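Matusgate Shampoo Bar Wear Log – README

Version 5. Maintained by the Nadex formulation group, Brumham.

Contents
The log holds 2908 weighings of solid shampoo bars, taken from first use until the bar broke or fell below 5 g. It covers 48 bars in two recipes, Tessier base and Tessier with added oat.

Columns
bar_id – text, stamped on the wrapper
recipe – base or oat
wash_no – integer, starts at 1
mass_g – grams, one decimal place
water – hard or soft, by household tap
hair_len – short, mid or long, self-reported

Weighing
Bars were drained on a slatted dish overnight and weighed before the next wash. Readings above 100 g are wet bars weighed too early. They are flagged in the notes column and should be dropped before fitting wear curves.

Known issues
The colour of the oat bars was not recorded before May. Hair length categories were left to the household, so mid and long overlap. Conditioner use is missing throughout.

Licence
Free for non-commercial use with attribution to Matusgate. Scalp reactions were not logged, and the file is no guide to them.

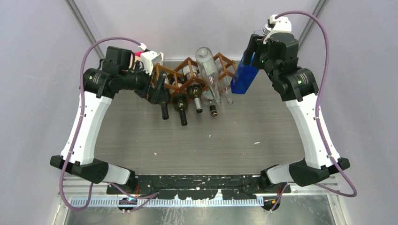
Two-arm bench with wine rack, left gripper over a bottle neck.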